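Offre d'emploi : technicienne ou technicien en conservation préventive, objets métalliques peints et émaillés

Employeur : Witar, service des collections
Taux d'activité : 80 à 100 %
Durée : deux ans, renouvelable une fois
Entrée en fonction : janvier
Lieu : dépôt de Cilard, déplacements ponctuels à l'atelier de Clastbridge

Contexte du poste

Witar conserve un fonds d'objets domestiques du XXe siècle provenant en majorité de donations privées : plateaux, bassines, boîtes, ustensiles de cuisine, petit mobilier de jardin. Le lot Sutter, entré en dernier, comprend 969 pièces métalliques dont l'état n'a fait l'objet que d'un relevé sommaire au moment du transfert. Une part importante de ces pièces présente une corrosion active sous des couches de peinture ou d'émail lacunaires. Le récolement complet du lot et sa mise en conditionnement définitif constituent l'objet principal de l'engagement.

Le poste est rattaché à la responsable des collections, Marlies Aigner. Les interventions de restauration au sens strict restent du ressort de l'atelier de Clastbridge, dirigé par Valentin Hämmerli. La personne engagée prépare les dossiers transmis à l'atelier et assure le suivi des objets au retour.

Tâches

Établir les constats d'état selon la grille interne (support, revêtement, altérations, dépôts, étiquettes et marquages).
Dépoussiérer à sec, par aspiration contrôlée et brossage doux, les surfaces dont le revêtement est jugé stable.
Classer chaque pièce dans l'un des niveaux de priorité du plan de traitement et motiver le classement par écrit.
Réaliser les prises de vue documentaires et les verser dans la base d'inventaire avec leurs métadonnées.
Confectionner les calages et les boîtes en carton de conservation.
Relever les données climatiques du dépôt et signaler tout dépassement du seuil d'humidité relative retenu pour les métaux ferreux.
Participer à la rédaction du rapport semestriel remis aux donateurs.

Le traitement chimique des produits de corrosion ne fait pas partie du cahier des charges. Les écailles de peinture détachées sont prélevées, ensachées séparément et numérotées – elles ne sont jamais éliminées, même lorsque leur emplacement d'origine n'est plus identifiable.

Profil recherché

Bachelor en conservation, CFC d'un métier du métal complété par une expérience en musée, ou formation jugée équivalente. Une pratique antérieure du constat d'état est exigée ; la connaissance des revêtements industriels (laques, émaux, peintures au four) est un atout. La personne maîtrise un logiciel de gestion de collections et rédige sans difficulté en français. Des notions d'allemand facilitent les échanges avec l'atelier.

Le travail s'effectue en grande partie debout, avec port d'un masque et de gants en nitrile. Certaines peintures anciennes pouvant contenir du plomb, un suivi médical est organisé par l'employeur à l'entrée en fonction, puis chaque année. Les charges manipulées seul n'excèdent pas 12 kg.

Conditions

Le salaire est fixé selon la grille interne, en fonction de la formation et des années de pratique. L'horaire est annualisé. Le dépôt n'étant pas desservi en soirée, la journée se termine au plus tard à 17 h 30. Les frais de déplacement vers Clastbridge sont remboursés au tarif des transports publics, deuxième classe.

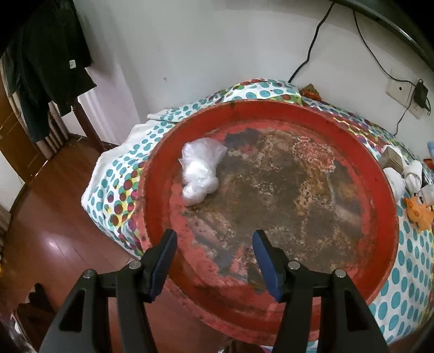 Temps de lecture : 4 min

Plateau rond à rebord rouge relevé. Peinture éraflée, pâlie par endroits jusqu'au rose ; fond plat taché de rouille, revêtement écaillé. Les candidates et candidats retenus pour le second entretien rédigent un constat d'état sur une pièce de ce type, choisie dans la réserve d'étude. La durée de l'exercice est fixée à 30 minutes, sans documentation. Sont évaluées la précision du vocabulaire, la distinction entre altération du support et altération du revêtement, ainsi que la hiérarchie des risques. La qualité du croquis n'est pas notée.

Dossier de candidature

Le dossier comprend une lettre de motivation d'une page, un curriculum vitae, les copies des diplômes et certificats de travail, ainsi que 2 constats d'état rédigés par la candidate ou le candidat, dont un au moins sur un objet métallique. Les constats peuvent être anonymisés si le propriétaire de l'objet l'exige. Les travaux d'école sont admis, à condition que l'année de formation soit indiquée.

L'envoi se fait en un seul fichier PDF au moyen du formulaire de la page Emploi, rubrique Collections. Les dossiers transmis par voie postale ne sont pas retournés. Un accusé de réception est adressé automatiquement ; en son absence, vérifier la taille du fichier et renouveler l'envoi.

Les questions relatives au contenu du poste sont à adresser à Marlies Aigner, celles qui concernent l'articulation avec l'atelier à Valentin Hämmerli. Les agences de placement ne sont pas prises en considération.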